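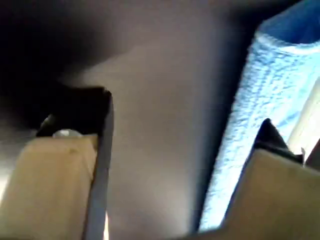

**What should a small laundry set aside for its first towel-handling gripper?**

Set aside the price of the gripper, plus enough for spare finger pads and a few paid days of setup. The pads are what people forget, and they're what you'll be reordering.

I'm Roy Pearce, and I look after equipment planning at Ostetti. We've just put out the Cultoteo planning sheet - a free worksheet for laundries and linen rooms trying to work out what a gripper will cost them before they sign anything. I wrote most of it after one too many phone calls that began with "we bought the arm, now what?"

It runs to 8 pages. You put in your towel counts, your shifts and your floor space, and it gives you a budget you can take to your boss (or your bank!). There are three versions, depending on whether you're buying, leasing or sharing a machine with another site.
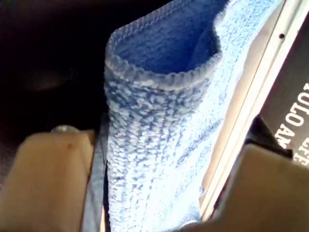 HISTBRIDGE, March - Ostetti today released the Cultoteo planning sheet for first-time buyers of towel-handling equipment. Terry cloth is a good place to start a budget, I think. It's soft, it bunches up when you squeeze it, and the pads need to hold it all the same.

We tried the sheet out with 315 buyers before release, and I read every comment, including the rude ones. Keith Whiteley, who does our purchasing, wanted the spare parts line moved to page one. "If it's on the back page, it gets cut," he told me. So we moved it.

The sheet is free to download from the Ostetti website, and printed copies are at our Histbridge counter, open Saturday mornings. Ask for form 2931 - or just ask for me.

**Press contact:** Roy Pearce, Ostetti, Histbridge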